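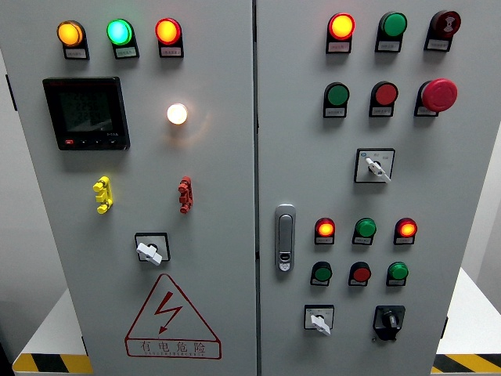
Review: Drornari panel practice kit, one term with a student robotics club
Posted by Niamh Daly, 7 December 2024

Our club at Bloxham builds robots that have to work standard industrial controls: press a button, turn a switch, read a lamp and report what it says. For two years we practised on a plywood board with doorbell buttons. This term we bought the Drornari kit, which is a set of full-size control cabinet doors and a teaching guide. It cost $3,000 before freight.

What you get

The doors are light grey and stand side by side. They carry lamps, push buttons, rotary switches, mushroom-head stops and a digital power meter, laid out mostly in rows with a label plate under each part. The labels are in Chinese and the print is very small. Quentin Royer, who runs our vision group, made an English chart from the teaching guide and we keep a copy taped inside every project binder. Drornari should supply one.

Setup

Two adults and a trolley got it off the truck. Wiring the low-voltage supply took an afternoon. The guide skips the step where you set the meter, so allow extra time if you haven't done one before.

How the students used it

We had 20 students in the program, split into teams. The first task was to find a given lamp and name its colour. Most teams had trouble telling the amber lamp from the red ones when they were lit, as the reds come out quite orange. Darragh's team spent most of November on this and ended up going by position on the door as well as colour. I count that as a good lesson, although it was a slow one.

Pushing buttons was easier. The large emergency stop sits well out from the panel compared with its neighbours, so teams that planned one approach distance for everything hit it too early. They had to measure each part separately after that.

The switches were the hardest. The lever handles need a proper grip and a turn, and only 2 teams managed it reliably by the end of term. The black knob at the bottom of the right door beat everyone. Zuleica Portela has a new finger design for it over the summer.

Good points

Parts are full size and feel like the ones on a real site. There is enough variety on the doors for beginners and senior students to work at the same time. Ours has been through 32 sessions and every button still springs back.

Bad points

The label text is too small for the cameras our teams can afford. Spare lamps come only through Gelirside and ours took five weeks. The warning sign on the left door has a lightning bolt and looks serious, so tell visiting parents beforehand what voltage you are running.

Would I buy it again

Yes, for a club with senior students and a room where it can stay put. Smaller groups would do better with the Butari bench panel, which has fewer parts and fits in a cupboard.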